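Bradside Flood Recovery Fund
Progress report to the Chidiac Foundation
Mon 30 June

Dear Rawan and everyone at Chidiac,

You asked me to keep this one readable and skip the tables (thank you!), so I'm going to write it the way I'd tell it to you over coffee. The spreadsheet with the spending lines went to Khalil Hourani in your grants office last week, and if anything in it doesn't match what I say, trust the spreadsheet and call me.

The big news first. Your second payment is fully committed. Over 300 households in the lower part of Bradside have now had help from the fund in one form or another, mostly drywall, insulation, water heaters and the awful business of getting mud out of crawl spaces. We had applications from 600, so you can see we're not close to done, and I don't want to pretend we are. A lot of the folks still waiting are renters, and their cases move slower than I'd like. The landlord has to sign off before we can touch a wall, and some landlords live three states away and don't pick up the phone.

Bo-ram Joo took over the renter cases at the start of the month and it's made a real difference. She writes to the landlord and the tenant on the same day, with the same letter, and then she keeps at it. Signed forms are coming back now in a week or so, where before we could wait a month and get nothing. I'd love to keep her on through the fall - more on that under money.

Furnaces. I know I promised in the last report that we'd have all the furnace replacements ordered by now. We don't. The supplier we'd lined up raised the price between the quote and the order, and I wasn't going to sign it. Sandro Tedesco went back out and got new quotes, and we've gone with Fanen Heating, who will hold their price until the first frost and who don't charge extra for the narrow basements on the river side. The first 20 go in starting the second week of July. The rest depend on the electrical inspections, and the county has 2 inspectors for the whole valley, so please be patient with us on that one.

The bridge over Flimier Creek is open again to cars but still closed to trucks. Every load of lumber has to come the long way past the quarry, and our delivery costs are running higher than the budget you approved. I've moved money over from the storage line to cover it, which Khalil said was fine as long as I told you. So I'm telling you!

A few things went better than planned. The tool library is busy every Saturday and almost everything comes back. The dehumidifiers you paid for in the winter are on their third or fourth house each. And the evening sessions on filling out insurance appeals, which I honestly thought would be a flop, have had people standing along the wall. Rawan Harb runs those and has the patience of a saint with a box of wet paperwork. She's seen several denied claims reversed, including one for a couple who had already given up and moved in with their daughter.

What didn't go well: the phone line. We had it forwarded to one cell phone, and when that phone was off, people got nothing, not even a message. I found out from an angry man in the grocery store parking lot, and he was right to be angry. It's fixed now - calls go to a voicemail box that two of us check morning and evening - but I'm sure we lost some people in the spring, and we're going back through the applications by hand to find anyone who dropped off.

Money, then. We'll finish this grant period a little under on materials and over on delivery, and close to even overall. I'd like your okay to carry the materials balance into the next quarter and use it for Bo-ram's hours. If that needs a formal letter, tell me who to address it to and I'll get it in the mail the same day.

Next report comes at the end of September. You're welcome in Bradside any time before that, and if you come on a Saturday I'll put you to work.

Warmly,
Sandro's co-coordinator and your usual correspondent at the fund
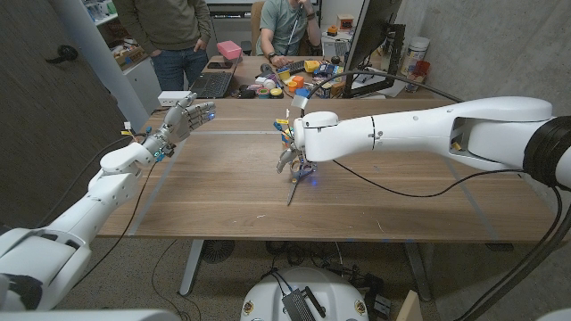
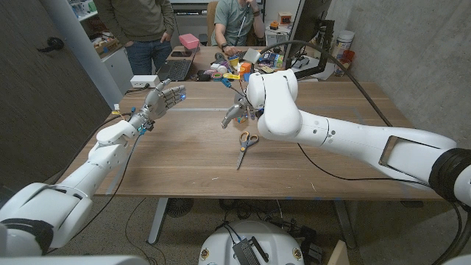
Both photos: two white robotic arms at a wooden table.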